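Rules Watch, 12/2/18

Another draft code of practice for small grippers has landed, this one from the Etside working group, and it runs to 39 pages. I read it over the weekend. I can't say the time was well spent.

The trouble starts in section 4, which asks for a "representative handling task" before a gripper can be called fit for assembly work. Representative of what? Prustex could pass by picking up foam blocks all day. So could anyone. The draft lists 18 approved objects, and most of them are boxes. 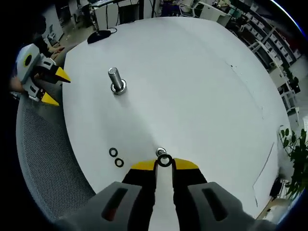 Small hardware is where grippers get found out, and the draft gives it one line. A washer going onto a bolt needs a stated clearance, a stated starting position and a rule on what counts as a miss. If the part gets nudged and the second try works, is that a pass? Etside doesn't say. The older Remero checklist did, in 5 plain lines, and people grumbled about it because their numbers went down.

I'd also like to see a limit on retries. The draft allows "up to 4 where appropriate" – and leaves it to the supplier to decide when that is. I have yet to meet a supplier who thought it wasn't.

Comments are open until the end of February. Send yours in, but keep a copy. Last time, half of ours never made it into the summary.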